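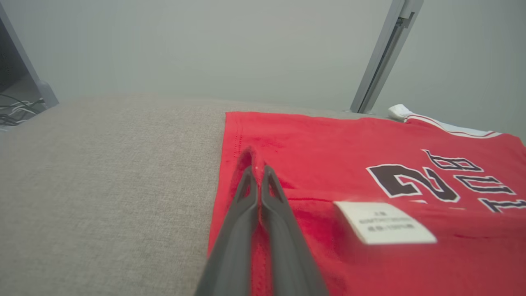
# Re: 折叠工位换机械臂以后,人员怎么排

发件人:Felista Mfaume
收件人:Ciler 仓储讨论列表
五月

各位好,

Sibel 上封信问得比较细,我分段回。先把她的原文引在下面,没跟上前面讨论的人可以先看这一段。

> Sibel Öztürkmen 写道:
>
> 我们 Vandville 这边下个月也要上两个折叠工位,用的和你们同一家 Niten 的机械臂。供应商来讲过一次,讲的都是节拍和抓取成功率,人怎么安排一句没提。我手下折叠和分拣一共 16 个人,这几天已经有人来问我是不是要裁人,我答不上来。
>
> 想请教 Ciler 那边已经跑起来的同事:
>
> 1. 机器上了以后,原来折衣服的人现在在做什么?
> 2. 球衣、背心这类东西它能不能做?我们退货里这类占得多,料子滑,印花又厚。
> 3. 班次有没有变?夜班还有没有人?
> 4. 计件工资怎么处理?
> 5. 有什么是你们事先没想到、后来吃了亏的?
>
> 不用写得很正式,想到什么写什么。谢谢。
>
> Sibel

## 一、原来折衣服的人现在做什么

我们退货整理组原来 19 个人,现在还是 19 个人,没有裁。但是折叠岗从 14 个人减到了 9 个人,另外 5 个人里,两个去了质检台,两个做工位看护,一个转去收货口拆包。转岗都是先报名,报名不够再谈。看护岗报的人最多,收货口没有人报,最后是 Nyokabi Rweyemamu 自己提出去的,条件是固定早班,我们答应了。

看护岗要做的事,供应商的说明书里只写了“监视运行”四个字,实际多得多。衣服要有人铺到台面上,正反面要看,吊牌和小票要先摘,袖子压在下面的要拉出来。机械臂夹起一个角以后如果夹了两层,要有人按暂停,松开重来。一个人看两台,头一个月忙不过来,后来改成一个人看一台半,就是三台配两个人,现在是这个配法。

Nyokabi 走之前带过两个新看护,她把手上的经验写成了一页纸,我附在信后面。

## 二、球衣这类能不能做

能做,比衬衫慢。

篮球背心的难处在边上。夹爪从边缘捏起一小道褶,捏得太靠里,整片印花都会跟着翻起来;捏得太靠外,只挂住一层针脚,提到一半就滑掉。像红底黑字大号码那种,号码和队名都是硬的,折线如果正好压在数字上,过一阵会自己弹开。我们现在的做法是让折线避开号码,宁可叠出来宽一点,装袋的时候换大一号的袋子。

台面也换过。原来是光面的白板,衣服一拉整件跑。后来铺了一层灰色的细纹布,好很多,代价是每班要粘一次毛,不粘的话深色衣服上全是浮毛。这件事归看护岗,交班前做。

标签是另一个问题。洗标翻在外面的时候会被夹爪带到,轻的歪掉,重的扯开线。所以铺衣服的时候要把洗标塞回去,或者压平到不会被碰着的位置。看护写的那一页里有。尺码核对还是人看,机器不读标,你们如果听供应商说可以读,请他们当场用你们的退货试。

## 三、班次

白班基本没变。夜班变了。

原来夜班折叠有四个人,现在夜班只留一台机器,一个看护,一个质检。开始的时候 Fogh 那边的顾问建议夜班只留一个人,我们试了不到两周就停了。原因很简单,一个人去洗手间,机器就得停,人自己也不愿意停,就憋着,或者让它空跑,回来收拾一堆。另外安全上也说不过去,车间里夜里不该只有一个人。这一条我建议你们写进和供应商的方案里,不要等他们来算人头。

四个人里调出来的两个,一个愿意转白班,另一个要夜班补贴,不愿意转。Felicidad Umali 和他谈了三次,最后给他保留了六个月的补贴差额。六个月以后怎么办,现在还没定。

## 四、计件工资

这是最麻烦的一块,也是吵得最多的一块。

折叠岗以前按件算。机器来了以后,容易折的 T 恤都分给了机器,留给人的是大衣、连帽衫、带里子的、有破损要先看的。件数一下就掉了,按原来的单价算,每个人都少拿钱,干的活反而更难。头一个月的工资条发出去,当天下午就有人来办公室了。

后来改成这样:

- 留在人工台的,按品类重新定单价,大衣和带里子的单价上调。
- 看护岗不计件,拿固定工资,按本人转岗前三个月的平均数定。
- 机器停机超过半小时的,看护回人工台帮忙,不另外算件,也不扣钱。
- 头一个月的差额补发。

上个月两台机器加起来走了 3847 件。这个数在例会上念出来的时候,有人问这里面有多少是看护铺的、重来的、最后手工补折的。系统里没有分,只记机器完成。Stella Ondieki 现在让看护每班手写一张表,把中途接手的件数记下来。表不算进个人考核,这一点事先和大家讲清楚了,不然没有人会如实写。

你们上线的时候最好第一天就记这张表。我们是后补的,前面的数据现在只能猜。

## 五、没想到的事

按想起来的顺序写。

声音。机器本身不吵,但是报错的提示音很尖,一个班听下来人很烦。能调低,在维护菜单里,需要供应商的密码。上线前就让他们调好。

站姿。以前折叠岗一直在动,看护岗大部分时间站着等,腿和腰比以前更难受。我们加了高脚凳,主管开始不同意,说坐着会走神,后来同意了。凳子要能踩脚的那种。

线缆。支架后面的线一开始就那么堆着,打扫的人不敢碰,灰积得很厚。请他们装的时候就扎好、离开地面。

维修。小毛病看护能处理,复位、擦指尖、换软垫都行。其余的都要等 Niten 的人来,他们从市里过来最快也是半天。我们派了一个人去培训,回来以后所有人都找他,他自己的活做不完。应该一次派两个人去,而且要算工时。

说法。开始的时候公告里写的是“协助员工减轻负担”,大家看了不高兴,觉得是套话。后来 Stella 把转岗名单、人数、工资怎么算直接贴在休息室,问的人反而少了。你手下已经有人来问,我觉得不要等方案全定了再讲,定了哪条讲哪条,没定的就写没定。

## 附:看护岗一页纸(Nyokabi 写的,我只改了错字)

1. 先摘吊牌、小票、别针。口袋要摸一遍。
2. 正面朝上铺。背心先把肩带理平,两边不要叠在一起。
3. 洗标塞进去。塞不进去的压平。
4. 衣服的边要离开台面的边一掌宽。
5. 夹起来看一眼是不是一层。两层就停,不要等它折完。
6. 手不要伸到夹爪下面去扶衣服。先停再扶。
7. 潮的、有味道的、沾了东西的不上机,放蓝筐。
8. 连着三次夹不住就换人工折,在表上画一道。
9. 交班前粘毛,擦指尖,把没做完的筐推到黄线里面。

第 6 条请你们单独讲一遍。我们这里没出过事,但是我见过不止一个人伸手,都是做了很多年折叠的熟手,看到衣服歪了手就过去了。

Sibel,你们那 16 个人里折叠和分拣各多少,分拣要不要动,你信里没写。如果分拣也要上设备,工资那部分我们这边没有经验,要问别的站点。你们要是想过来看,早班九点半以后比较好,之前在收货,没有人能陪你们。

Felista Mfaume
Ciler 退货整理组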